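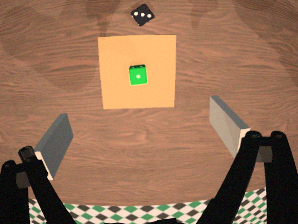 Eirlys Ellis
Lecturer in Mathematics Education, Daralau College

3. Dice at the kitchen table: what families told us

Figure 1. A green die resting on an orange square, with a black die beyond it.

We came to this part of the study with modest hopes, and it turned into the part we most enjoyed writing up. Games played at home are often mentioned in work on early number sense, but mostly in passing, and we wanted to hear from families in their own words. In September we sent a short diary to households in Brorau and Matlala and asked them to note every dice game they played over 30 days: who played, how long it lasted, and any arguments over the score (these were a delight to read, and we have kept them all).

The diaries gave us 2,897 separate games. Most were short, and a good many were played while dinner was cooking. Children under eight usually started by pointing at each pip and saying the numbers aloud. Later entries often describe the same child calling out a five or a six at a glance, and several parents noticed the change before we had asked them about it. One father in Matlala wrote that his daughter had begun to "see the six as two threes", a lovely piece of everyday observation that fits well with what we know about grouping.

Colour came up far more than we expected. Where a family owned dice in two colours, children readily gave each colour a job: one for moving and one for scoring, or one to add and one to take away. Pravesh Engelbrecht, who coded the diaries with me, found that these home-made rules were favoured by older brothers and sisters, who changed them often and defended them fiercely. We think this deserves a study of its own!

Some caution is needed. Families chose to take part, and those who already liked games were probably keener to sign up. The diaries also say little about games that were given up after a few throws. We tried to make up for this with 3 home visits in Brorau, described in Section 4, where we sat in on play and took notes on how children checked each other's totals.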